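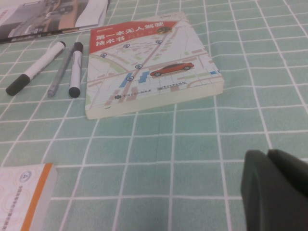 Women's networking brunch in Citville - worth the 30 pounds?

mossy_lane
Hello all, hoping for a bit of hand-holding. I've been working from home for years (bookkeeping, mostly for small shops) and I've become a proper hermit. A neighbour passed me a flyer for the Talau Women's Brunch, which is a launch do for their new mentoring circle, and I've been hovering over the booking page all morning like a nervous pigeon. It's 30 pounds, with food, a talk from Beatriz Pacheco and then what they call "open mingling", and those two words make me want to hide in the coat cupboard. Has anyone been to one of theirs? Is it friendly or is it all business cards and elbows?

PattieB
Oh do go! I went to their summer one last June, on my own, knees knocking, and I was still there when they were stacking the chairs. I sat next to a lady who makes wedding cakes and we've had lunch together many times since then. The food was lovely too - a big spread with plenty of veggie things, and somebody's lemon drizzle that I still think about.

harbour_jen
I'm going to be the grumpy one, sorry. I went to the same June do and found it quite hard going. Everyone seemed to have come in pairs, the music was too loud for talking, and the talk was half an hour of being told to believe in ourselves before we got to anything useful. Lovely cake, I'll give you that, but 30 pounds is a fair bit of my weekly shop.

PattieB
Jen, I'm sorry you had that sort of day! I do remember the music, now you say it. I think it depended a lot on which end of the room you were in, as we were by the garden doors and could hear each other perfectly well. Were you up near the bar?

harbour_jen
Right under the speaker, so that may explain some of it. I did write to them afterwards and had a kind reply, so they may have sorted it.

quillandco
It's at the old Clevero Rooms this time, if that helps anybody. Beautiful building, it has 1807 carved over the door and I was at a christening there a while back. The sound is much softer because of all the curtains and carpet. They've capped it at 100 places, so it'll be full but you'll be able to move. The 441 bus stops just outside, and there's a step at the front but a level way in round the side, which my mum uses with her frame.

mossy_lane
You are all so kind, thank you, and Jen too, I'd much rather hear both sides before I hand over my money. I think the part I dread is walking in. Once I'm talking to one person I'm generally all right, I just never know how to get to that one person!

quillandco
Get there early. I know it sounds backwards when you're nervous, but at the start there are only a handful of people and they're all looking for somebody to talk to. Arrive half an hour in and you're facing a room full of backs. Offer to help put out the cups if you're really stuck, I've met more people that way than I can tell you.

harbour_jen
I'd agree with that, and I'd add that you don't have to stay for the mingling. Eat your brunch, hear the talk, go home. I've left plenty of things early and never been told off for it.

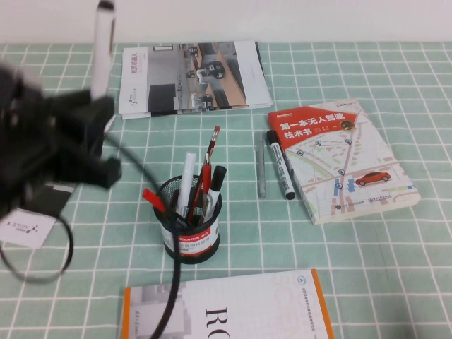 tilly_m
Can I jump in with a quick one? Do you have to run your own business to join the mentoring circle, or can you come along if you're employed?

quillandco
Anyone can join, employed or otherwise, as far as I understand it from the booking page. There's a box for "between things" as well, which I thought was nicely put. You only sign up for the circle on the day if you fancy it, the brunch ticket doesn't tie you to anything.

tilly_m
Lovely, thank you. I'm in a school office and wasn't sure I'd count!

PattieB
Of course you count! Come and find me, both of you, I'll be in a mustard cardigan and probably near the cake.

mossy_lane
Right, I've booked it. Deep breath! The page says tickets are on sale until January 30, 2026, so there's still time if anyone else is dithering. Jen, can I tempt you to give it another go? I'll save you a seat well away from the speaker.

harbour_jen
Oh, go on then. Let me check my shifts and I'll let you know tonight.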